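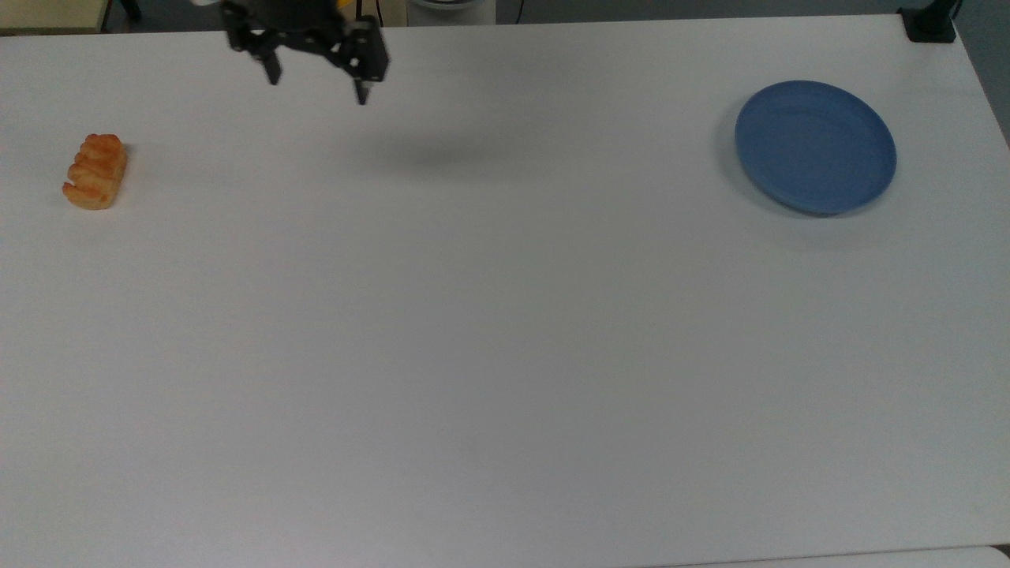 Blue plate, white table.

She wants to know if I've eaten. I have, a sandwich on the train, and that goes down badly. "What sort of sandwich?" Egg. "From the station?" Yes. A look. Then a bowl of soup in front of me before I've got the recorder going, so the first four minutes of the tape are mostly spoon.

She cooked for the canteen at Umeck, on the Zamside road, until it shut in June. Before that she was at a school, before that a hotel on the coast she won't say much about ("bad ovens, worse people"). She'd rather not have her name in. Everybody who ate there will know who it is anyway, she says, and the rest don't need to.

I'd come to talk about works canteens and where they've all gone. We got there in the end. First it was gravy.

"People think gravy is the meat. It's the tin. You can have a lovely bit of beef and if somebody's washed the tin up before you've got to it you might as well go home." She had a lad once, his first week, very keen, washed the lot. Eleven roasting tins, spotless. "I didn't shout. I went and stood in the cold store for a bit."

On a full day they did 100 dinners between half eleven and a quarter past one. Two sittings, with the office people supposed to come to the second and never doing so. One main, one other main, something with cheese. Pudding always. She is firm on the pudding.

"They tried to take the pudding off us. This is years back. A man came down with a sheet of paper and said uptake was low on puddings. Well it was low that month, it was boiling hot and we'd been told to do sponge. I said do you eat sponge in a heatwave? He said he didn't eat pudding. I thought, right, well, there we are then."

Pudding stayed. They did jelly for a fortnight and the numbers came back up.

What did it cost, a dinner? When she started, 88p for a main, two veg and potatoes. She remembers it because of the till, which had a sticky eight, so it would come up as 888 and the whole queue would groan. The price went up of course. She doesn't remember any of the others half so well. By the end it was cards only, and she hated that. "Not for me, I don't mind a card. But you had fellas who had their dinner money in one pocket and it was that pocket's job. It made them stop and think, is this worth it. You don't want them thinking in the queue."

I ask when she first noticed things going quiet and she goes off to check on something in the oven. Comes back, doesn't sit.

"The vans," she says. The first sandwich van turned up at the gate on a Friday. Then there were two. Bacon rolls, mainly, and she has no quarrel with a bacon roll, she did them herself at breakfast. But a van means you eat in your car. "And once you've got a man eating in his car you've lost him. He's got his radio on. He's got his seat back. He's not coming in to sit next to somebody from Stores and hear about their knee."

Then the breaks got shorter. That's the bit she thinks did it, more than the vans, more than prices, and it's the bit she gets properly cross about. The dinner hour was an hour. Then it was forty-five minutes, then thirty, staggered, so you never had the same people down at the same time. "You can't eat a dinner in thirty minutes if you've got to walk there and wash your hands and queue. You can get it down you. I wouldn't call it eating."

She's not sentimental about the room. Low ceiling, she says, horrible lights, chairs that were bolted to the tables so that big men had to go in sideways. In winter the windows ran. There was a smell of floor cleaner and cabbage even on days with no cabbage. A hatch that stuck. She'd asked for a new hatch in every job review she ever had and it was still sticking on the last day.

But the mixing, she says. She comes back to this three or four times. Apprentices sat with people who were about to retire because those were the only seats left. Someone from the drawing office would end up opposite someone from the paint shop, and find out that the thing they'd drawn couldn't be painted. "More got sorted over my crumble than in any meeting. I'm not being funny. They'd be drawing on the napkins. I used to find them when I was clearing, all these little drawings with custard on."

Did she keep any? No. Wishes she had. One or two went on the fridge for a while.

We have a second cup of tea. She asks what I normally have for my dinner when I'm working and I tell her the truth – toast, standing up, or something cold out of a tub with the laptop open. She puts a hand to her chest, only half joking.

"That's everybody now though. My daughter's the same. She's got a lovely kitchen, lovely, and she eats over the sink." They've had words about it. The daughter's answer is that there isn't time, and there is a good half hour a day spent looking at the phone, so her mother doesn't accept that. "I said to her, it's only sitting down. I'm not asking for napkin rings."

Her own rules, which she gives me without being asked. A plate, even for toast. A chair. Nothing with a plug on the table. She'll allow the radio. If there's someone else in the house you wait for them, unless they're being difficult, in which case start.

She doesn't hold with the idea that it has to be cooked from scratch either, wich surprised me. Tinned peas she'll defend to anyone. Packet custard the same. "I made custard with eggs at the hotel and I made it with powder for everybody else and I know which one got asked for." Fish fingers, fine. Frozen pastry, she used nothing else for years and people told her she had cold hands for it.

What won't she have? Long think. Rice from a pouch. Couldn't say why.

The last day at Umeck was pie, voted for. She'd put a list up by the till and let people tick, and it was pie by a mile, with the curry a poor second. They'd been told to run the stores down so there were odd things to go with it. Beetroot. A lot of beetroot. Someone made a speech which she missed through being at the back with the steamer, and someone gave her a voucher for Hughes, the department store, where she's bought a set of pans she says are too heavy. Then they cleaned down the same as any other night. "I did the fryer. I thought, why am I doing the fryer. But you couldn't leave it."

There's vending in there now. She's heard the machines are quite good. She says this very evenly.

She's had offers. A nursery wanted her, and a care home out at Godville did as well, and she did a trial week at the care home and liked it more than she'd thought she would. Small kitchen, forty-odd people who all had opinions. One woman sent back a rice pudding every single day and every single day had a second go at it once it had been taken away and brought back again, no different. "You get to know what people want. She wanted it brought twice."

She'll probably say yes to them. It's three days. The bus is a pain, it goes all round the houses and you have to change, but they've said she can start after the breakfasts.

I ask whether she thinks works canteens could come back, and she's quicker on this than I expected. Somebody's got to want to pay for it, she says, and it never made money, not in the best year it had. It was never meant to. "It was so they'd come back after dinner in a decent mood. You can't put that on a sheet. Well, they couldn't." But she's seen a few places having a go. There's a furniture place on the same estate where they've put a long table in and somebody does a pan of something on a Wednesday, everyone chips in. She's been over to look. Nosy, she says. The soup needed salt and she told them so, and they've asked her to come again.

What would she tell anyone starting one? Buy a bigger pan than you think. Don't do fish on a Monday. Put the menu up the day before, so people have got somthing to look forward to and can moan about it in good time. Get the tall ones to help with the shelves. And hide the roasting tins.

The thing in the oven is a crumble, as it happens. Plum, from next door's tree, which hangs over. I've got a train in forty minutes and I say so, and she says it's ten minutes to the station and hands me a spoon.

19/09/2025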